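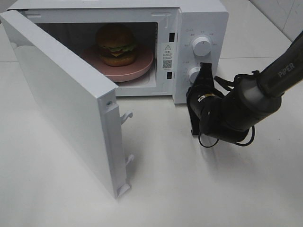 Home | Units | Handbook | Student Work | Contact

Filed under: Student reports / Automation / Site visits

Observation Report: Open Day at the Sarus Manipulation Laboratory

1. Purpose

This report covers a site visit made for the automation unit in September. The visit took place on a Friday, during the laboratory's open day. The task set for the unit was to observe one automated process, record how it was arranged, and comment on how its performance could be measured by an outside party. The process chosen was the operation of a household microwave oven by a single robot arm.

The report does not cover the other displays at the open day, except for a short note in section 6 on the Pistier conveyor, which was used as a point of comparison.

2. Background

Sarus is a small laboratory that shares a building with Olvera, a parts supplier. Its main work is teaching robot arms to carry out kitchen and laundry tasks by imitation. An operator guides the arm through a task many times, the motion of the joints is stored along with the camera views, and a control policy is later trained on the stored runs. Each stored run is called an episode. A poster at the entrance gave the total number of kitchen episodes held as 2506, of which 1221 involve the microwave.

The share taken up by the microwave seemed high for one appliance. The presenter explained that the task is made up of several short skills which are recorded both separately and in sequence. Opening, loading, turning a dial and closing are each treated as a task of their own, and a full cycle joins them.

The software used to store and label episodes is called Brotent. It was written in-house and was shown only on a projected slide, so it is not assessed here.

3. Equipment observed

The appliance is a white countertop microwave with a side-hinged door. Its controls are mechanical: two round dials, one above the other, with a round push button beneath them to release the door. The upper dial sets the power level and the lower one is the timer. The door closes on two hooks, which enter two slots in the front of the oven.

The arm is black and carries a parallel gripper. The model name PiPER is printed on one of its links. Cabling runs outside the arm and hangs in loops near the wrist. I asked whether the loops ever catch on the door. The answer was that they had done so in early recordings, and that the approach path was changed afterwards.

The load for the heating task was a burger on a round pink plate. No measurement of heating was part of the demonstration, and the state of the food was not checked.

A fixed camera covers the work surface. Visitors stood behind a taped line and watched either directly or on a monitor. 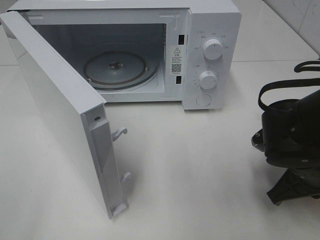
4. Procedure

The presenter described the full cycle in nine steps, which I have reduced to the following for the report:

- Press the release button and let the door come free.
- Move the gripper behind the door edge and swing it open.
- Pick up the plate and place it on the turntable.
- Withdraw the arm from the cavity without touching the walls.
- Turn the timer dial.
- Push the door shut until both hooks engage.
- Return the arm to its rest position.

The order of turning the dial and closing the door is not fixed. Some recordings set the timer while the door is still open and others close the door first. The laboratory keeps both on purpose so that the policy does not depend on one order. As an observer I found this made the runs harder to compare, and a future report should state the order for each run.

Three cycles were scheduled for the session I attended. I recorded each step as complete, repeated or failed on a paper sheet. Timing was done by phone stopwatch from the first movement of the arm to its return. The stopwatch was stopped late on the second cycle, so the times have been left out of this report altogether.

5. Discussion

5.1 The dials

Turning a round dial with a two-finger gripper is the hardest part of the task from a mechanical point of view. A hand can shift its grip as it turns. The parallel gripper must either rotate at the wrist while holding the dial, or push against its side. Wrist rotation needs good alignment between the wrist and the axis of the dial. If the two are offset, the dial is loaded sideways and the fingers slip.

The presenter said that small errors in the timer setting are accepted during recording. For a household user this would matter a good deal, as a small turn at the low end of the scale is a large change in heating time. I would suggest that the final dial angle be logged and compared with a target angle. At present an episode is marked as a success if the dial has moved and the arm has let go of it.

5.2 The door

The door has a long travel and the arm must stay out of its path. Opening it needs a curved motion about the hinge, and the gripper has to start close to the front panel. Closing is simpler, as the contact point on the door is less critical, but the last part of the movement needs enough force for the hooks to enter. Too little force leaves the door resting against the oven with the hooks not engaged. From a camera in front of the oven the two states look much the same.

White surfaces add to this problem. The oven, the work surface and the wall tiles are all white, and edges are marked mostly by soft shadow.

A cheap fix would be a microswitch or a force reading at the end of the closing motion. The laboratory prefers to avoid added sensors because the same policy is meant to work on ovens it has not seen before. That is a fair design aim, but a sensor could be used for scoring only and kept out of the policy's inputs.

5.3 Scoring

Success is judged by the operator at the end of each episode. There is no second rater. For the 1221 microwave episodes this means that the labels depend on the habits of a few people, and there is no figure for how often two raters would agree. A sample could be re-scored from the stored video at little cost. I raised this at question time and was told that it was planned for the next term.

6. Comparison with the Pistier line

The Pistier conveyor in the next room sorts cartons by height and has fixed stops at each station. Its position errors are limited by the hardware, and a failed sort is detected by a beam sensor. The microwave task has neither of these. The two systems are therefore not comparable on speed or on failure rate, although the open day handout lists them in one table. Any comparison should be restricted to set-up time, where the arm has the advantage: moving it to a new oven requires new recordings but no new fixtures.

7. Limits of this report

Only one session was observed. My view of the lower dial was blocked by the arm for part of each cycle, and for those periods I relied on the monitor. Episode totals are taken from the poster and were not verified. No access was given to joint data.

8. Recommendations

Log the final dial angle for every episode. Record whether the door was open or closed when the timer was set. Re-score a sample of stored video with a second rater. Add a marker or a darker mat behind the oven for at least one set of recordings, so that the effect of contrast on the closing step can be tested.

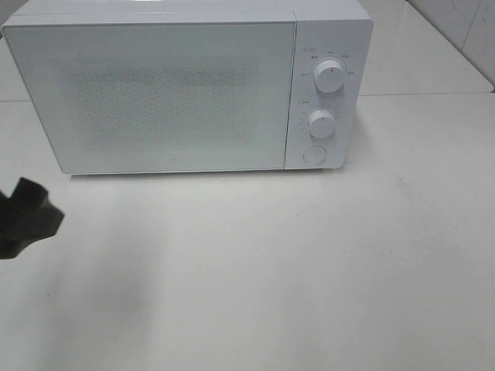

If only one of these can be done, the dial angle should come first, as it affects the usefulness of the whole microwave set and cannot be recovered later with any accuracy from a single fixed view. The second rater could be a student from this unit. Scoring sheets from the visit are attached to the printed copy.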